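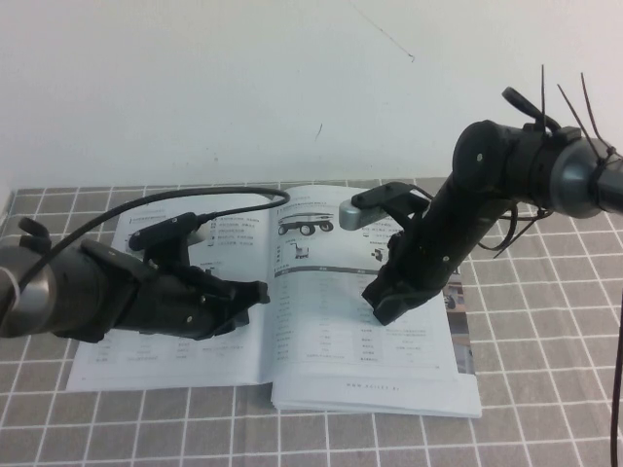 Mit Nabendynamo durch den Regen

Die Strecke von Ondport nach Yule führt auf den ersten Kilometern über einen alten Treidelpfad, dessen wassergebundene Decke nach dem Winter an mehreren Stellen ausgespült ist. Shobha Iyer und Geetha Warrier fuhren sie im Mai als letzten Abschnitt einer Tour von insgesamt 937 Kilometern, verteilt auf 12 Tagesetappen. Beide Räder waren mit Stahlrahmen, Nabendynamo und Schutzblechen ausgerüstet, die Reifenbreite betrug 42 Millimeter.

Hinter der Schleuse von Inum ist der Pfad gesperrt. Die Umleitung ist nur in Gegenrichtung beschildert und endet an einer Kreisstraße ohne Radstreifen. Iyer empfiehlt den Wirtschaftsweg südlich der Bahn. Er ist drei Kilometer länger, durchgehend asphaltiert und auch mit Gepäck gut zu befahren.

Der Anstieg zum Skuner beginnt unmittelbar nach dem Ortsausgang. Im oberen Teil wechselt der Belag auf Kopfsteinpflaster, das bei Nässe kaum Seitenhalt bietet. Warrier senkte den Reifendruck vor der Rampe auf 3 bar und pumpte oben wieder auf. Die Abfahrt nach Yule verlangt intakte Bremsbeläge; an ihrem Rad waren die hinteren bis auf den Träger abgefahren, Ersatz fand sich erst im Tal.

Einkehren lässt sich unterwegs nur in Inum, die Bäckerei am Markt schließt mittags. Trinkwasser gibt es am Friedhof. Die Regionalbahn ab Yule fährt alle zwei Stunden und nimmt pro Zug sechs Räder mit, eine Reservierung ist nicht möglich.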